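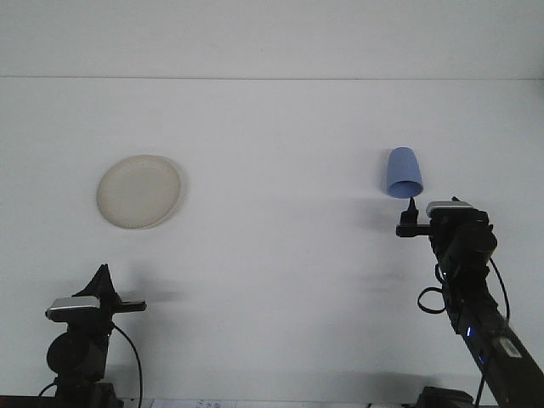
A reader in Gosthorpe wrote in to say that cups should never be stored upside down, as the rim is the part that touches your mouth and the shelf is the part that gets dusted least. Another reader answered that a right-way-up cup in an open cupboard collects dust on the inside, and that she would sooner wipe a shelf. Both have a point. The answer depends on the shelf, the cup and how often you use it.

Updated Jun 16, 2020, with the notes on stains added at the end.

## Cups: up or down

- **Closed cupboard, used every day:** right way up. The cup won't sit long enough to collect anything.
- **Open shelf, or used once a month:** upside down, on a clean liner. Wash the liner when you wash the dish towels.
- **Camper or boat:** upside down on a ribbed mat, so they don't slide.

Never turn a cup over onto a flat shelf while there is still water in it. The rim seals against the surface, the damp stays inside, and plastic cups in particular pick up a stale smell. Let them drain tilted, with one side of the rim raised on the edge of a folded towel or a rack wire. Leave them for 50 minutes or so if the kitchen is cool, and finish with a dry cloth if you need the counter back.

If a cup already smells, fill it with warm water and a spoonful of baking soda and leave it overnight. Rinse twice. Vinegar works too, but don't mix the two in the same cup and expect a stronger cleaner. They cancel each other out.

## Plates on the counter

Pale plates show gray marks sooner than dark ones. Most of those marks are metal left behind by knives and forks, and they come off with a paste of baking soda and water on a soft cloth. Rub in small circles and rinse. Skip the steel wool, which adds new marks.

Set a plate down flat, and keep it well back from the front edge of the counter. Light cups get knocked over more than anything else in a kitchen, so give them a place of their own away from the plates. On a white counter a cream plate is easy to miss when your hands are full. A colored cup is easier to spot, and that is reason enough to buy them in blue or green.

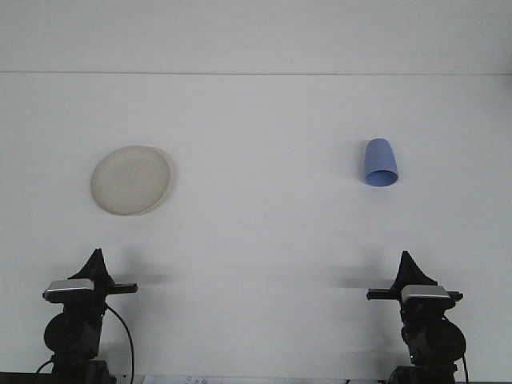 ## Stacking and putting away

1. Check that everything is dry, including the foot of each plate. The foot is often unglazed on pottery and holds water longer than the rest.
2. Stack plates by size with the largest at the bottom.
3. Put a paper towel or a felt circle between plates you care about. Ziketti sells felt ones in packs, but cut-up place mats do the same job.
4. Nest plastic cups only two deep if they taper sharply. Deeper stacks stick, and pulling them apart by the rim can split them.
5. If two cups are stuck, stand the lower one in warm water and put cold water in the upper one. Wait a minute and twist.

## Stains in plastic cups

Tea and tomato are the worst. Soak a tea stain with a denture tablet and warm water. For tomato, rub in a few drops of cooking oil first, then wash with dish soap. Sunlight on a windowsill will fade what is left over a few days, though it may fade the cup as well.

Scratches on the inside hold stains, so stir with a wooden or plastic spoon. Once the inside feels rough all over, move the cup to the workshop. We keep screws in two old Bundport ones and they have lasted well. Mark the side with a grease pencil, and don't put them back in the kitchen after that.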